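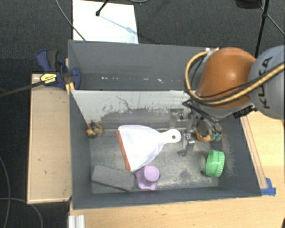

Collecting grasp examples from a two-compartment bin

Bin picking is my favorite kind of data to collect, and you can get a good first set in an afternoon! The steps below are the ones we use on the Skidmont project.

1. Clamp the bin and mark its corners with tape. If it shifts, start a new session.

2. Put a handful of mixed objects in one side. Go for odd shapes -- a dustpan is great, with a thin lip, a wide pan and a skinny handle all in one item.

3. Run 100 grasp attempts, then swap the objects. Save the misses too! Our first model saw only clean picks and was hopeless near the walls.

4. Label each attempt "held," "slipped" or "empty." Tincuța Enache added a fourth label, "two at once," after we found 13 of those in one batch.

5. Train early. We got useful picks from 721 examples, long before we reached 2,000.

If your gripper keeps going for the same object, take it out for a few rounds and put it back at a new angle.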